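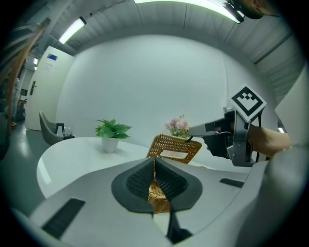 Wicker basket, potted plant and cut flowers on the round white table, Livano demonstration room.

Report of a visit to the Livano home furnishing centre, Brirnthorpe

Members of the Moynihan Household Studies Group visited the Livano centre on 28/11/2020. The party was received at the main entrance by Maya Abou Jaoude, who is responsible for the demonstration rooms, and was divided into two groups for the morning. The present report was prepared by Fergal Egan on behalf of the second group.

The centre occupies a former seed warehouse on the Bitley road. The ground floor is given over to storage and dispatch, and visitors see it only through a glazed partition on the way to the stairs. According to our hosts the stock list at present runs to 1,847 lines, of which baskets, trays and other small containers form the largest part. The upper floor has been divided into rooms laid out as they might be in an ordinary house, and it was here that the group spent most of its time.

The demonstration room was the first to be visited. Its subject is the arrangement and clearing of small tables, a matter on which the centre receives many enquiries from people furnishing a first home. The table in use during our visit was round and white, with a glossy surface in which the overhead light was plainly reflected. On it were a plant with bright green serrated leaves in a small white pot, a bouquet in pink and lilac, and a woven wicker basket with a handle opening cut near the rim. Ms Abou Jaoude remarked that a tall basket is often set down where it hides whatever has been placed behind it, and that from one side of the table the flowers were indeed partly lost to view. She recommended that a table of this kind be looked at from every chair before the arrangement is settled.

A discussion followed on the merits of wicker. Several members keep baskets of this sort for bread or for post, and asked how they should be cleaned. The advice given was to use a soft dry brush, to work along the weave, and to keep the basket away from radiators. Handles cut into the side wall were preferred by our hosts to hooped ones, which take up more height on a shelf. One member disagreed, having found hooped handles easier to carry with one hand, and the point was left open.

The group then passed to the linen room and the kitchen. The linen room was rather cramped for a party of our size and those at the back heard little. The kitchen was better suited to visitors and contained a useful display of drawer dividers, priced from £25. A larger storage unit, at £700, attracted some interest but was thought too deep for most of the houses in our district.

Tea was served in the upstairs office at the close of the tour. The return coach fare from Moynihan was £59 for each of the two vehicles, and was met from the visits fund. The group has been invited to return in February, when the bedroom displays are due to be changed. Members wishing to take part should give their names to Mr Egan, stating whether they will require a seat on the coach.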